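Drinks round changes at Flodencombe

The new Semeniuk stock system now reorders bottled water for all 64 meeting rooms. Setting bottles out on the counters is still done by hand, two at a time.
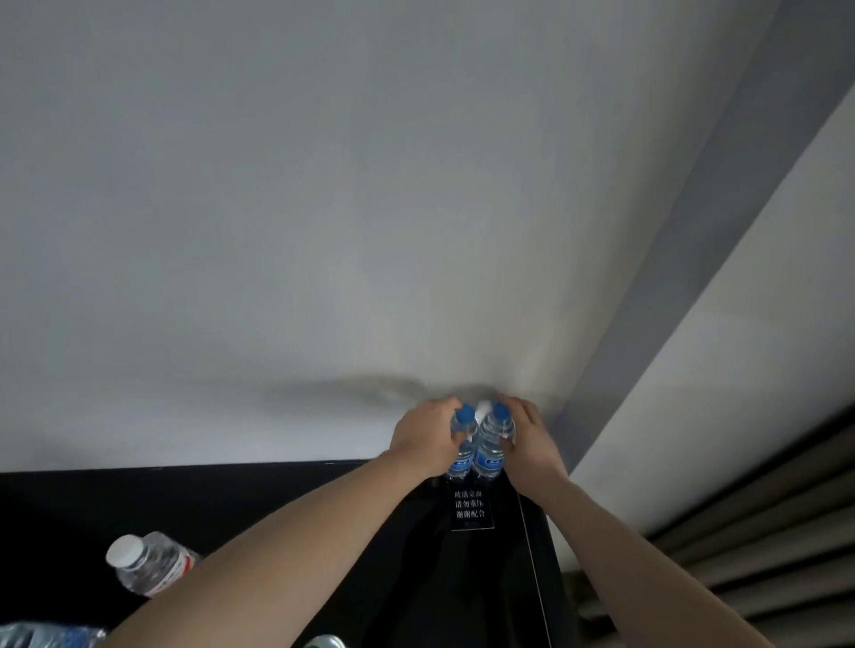
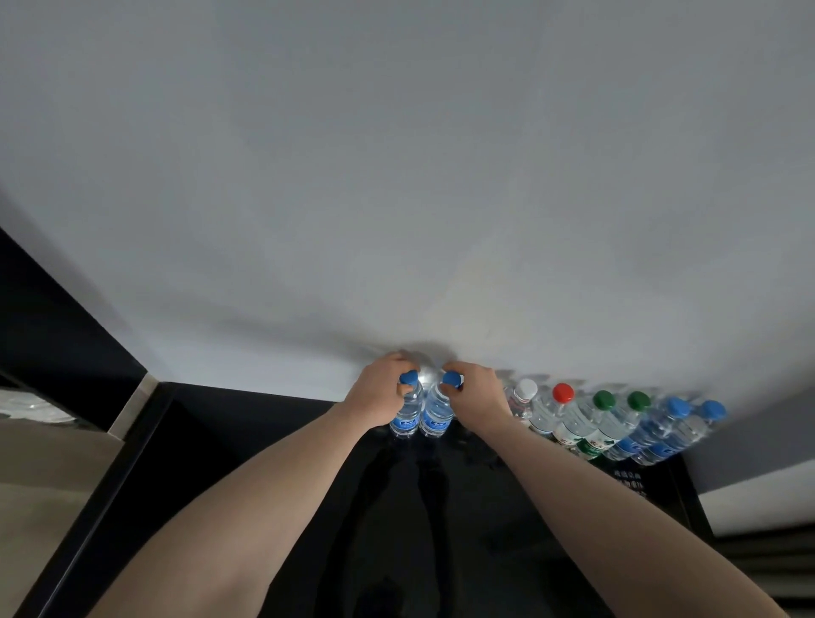 What changes for the team

The system raises the order overnight, so the morning count and the paper sheets stop in September. Stepan Lysenko's shift will start at 7.30am instead of 6am, on the same pay. The system handles around 3000 bottles a month.

No jobs are going. Fedir Prokopenko is taking names for training on the order screens, which will be held at Kasturbridge.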